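Acondicionamiento acústico de un comedor con cocina abierta
Proyecto de la asignatura Instalaciones y Acondicionamiento II
Memoria final

1. Objeto

Se estudia el tiempo de reverberación del comedor de la residencia Anulness y se dimensiona una intervención en techo que lo reduzca por debajo de 1 s en las bandas medias (500 y 1000 Hz). El recinto comunica con la zona de cocción sin tabique intermedio, por lo que ambos espacios se tratan como un único volumen. Queda fuera del alcance el aislamiento a ruido aéreo entre plantas, que se abordó en la práctica anterior.

2. Datos del recinto

El volumen útil es de 233 m³. La planta es rectangular, con un retranqueo en el lado de la cocina que se ha despreciado en el modelo. Los paramentos verticales están enlucidos con yeso y pintados. El techo es también de yeso continuo, sin registro. El solado es de baldosa de mármol blanco con veta gris, con las juntas a la vista, y se le ha asignado un coeficiente de absorción de 0,01 en todas las bandas.

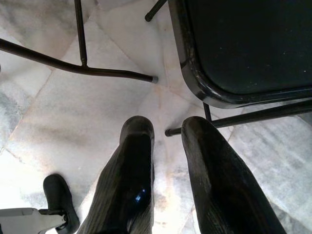 3. Método

3.1. Cálculo previo

Se aplica la expresión de Sabine, T = 0,161 · V / A, donde V es el volumen en m³ y A el área de absorción equivalente en m². Los coeficientes proceden de las tablas de la asignatura. La absorción del aire se omite en bandas medias. El mobiliario se introduce como área equivalente global, sin desglose por piezas.

Con estos criterios, el área de absorción equivalente del estado actual resulta de 18 m² a 1000 Hz. El tiempo de reverberación calculado es, por tanto, de 2,08 s.

3.2. Medición in situ

Se empleó el método de la respuesta impulsiva, con excitación por estallido de globo y registro en 5 posiciones de micrófono. Las señales se procesaron con Flulinance, que entrega el T20 por bandas de octava. Se descartó el T30 porque el ruido de fondo de la campana extractora, que no se pudo desconectar, limitaba el rango dinámico en las octavas graves.

El valor medio espacial a 1000 Hz fue de 1,94 s. La diferencia con el cálculo es de 0,14 s y se atribuye al coeficiente adoptado para las cortinas, tomado de un tejido más ligero que el instalado. La banda de 125 Hz presenta una dispersión alta entre posiciones y no se utiliza en el dimensionado.

4. Propuesta

Se plantea el revestimiento parcial del techo con panel de lana mineral Plorkard, fijado sobre perfilería con cámara de aire. La superficie tratada es de 40 m². El coeficiente de absorción adoptado a 1000 Hz es de 0,70, y se descuenta la absorción del yeso que queda oculto (0,02). El incremento neto es de 27,2 m² y el área equivalente final, de 45,2 m².

T = 0,161 · 233 / 45,2 = 0,83 s

El objetivo se cumple en cálculo. Se valoró como alternativa la colgadura de bafles verticales Penrose, con mejor rendimiento por unidad de superficie proyectada. Se descartó por la altura libre disponible sobre el paso hacia la cocina y por la dificultad de limpieza en un ambiente con vapores grasos.

El panel no debe colocarse en la vertical de los fuegos. En esa franja se mantiene el yeso pintado, y la superficie tratada se desplaza hacia el lado de las mesas.

5. Fuentes de ruido propias del uso

El tiempo de reverberación no describe por sí solo el confort del recinto. Durante las comidas, el nivel sonoro depende de la conversación y de los impactos de menaje sobre superficies rígidas. Un recipiente de acero inoxidable apoyado sobre un tablero duro genera un transitorio con energía en frecuencias altas, banda en la que el panel propuesto es eficaz. La reducción afecta solo al campo reverberante: quien está sentado junto a la fuente recibe sobre todo sonido directo y apreciará poca diferencia. Un mantel o una base blanda actúa en origen y no interfiere con la solución de techo, aunque no se ha incluido en el presupuesto.
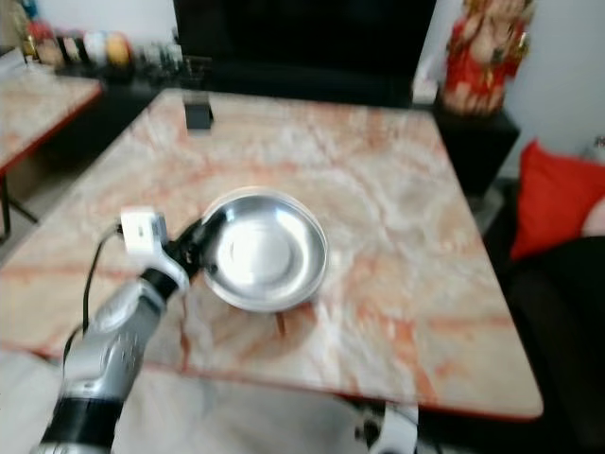 En el turno de preguntas de la exposición oral se objetó que la hipótesis de campo difuso deja de ser razonable cuando casi toda la absorción se concentra en un solo plano, y que el valor de 0,83 s podía ser optimista. La objeción se acepta. Con el techo absorbente y las paredes lisas, la energía que viaja en horizontal decae más despacio de lo que predice Sabine.

6. Revisión tras la exposición

Se recomienda trasladar parte del panel a la pared opuesta a las ventanas, por encima de la altura de los respaldos, conservando la superficie total. El cálculo de Sabine no distingue entre ambas disposiciones, de modo que la mejora no queda reflejada en el resultado numérico. Para cuantificarla haría falta un modelo de trazado de rayos, pendiente de licencia en el aula.

7. Limitaciones

La medición se hizo sin comensales. La ocupación aumenta la absorción y reduce el tiempo respecto al valor medido. Tampoco se dispone de ensayo propio del panel, y el coeficiente empleado corresponde a un montaje con cámara de aire de espesor distinto al proyectado.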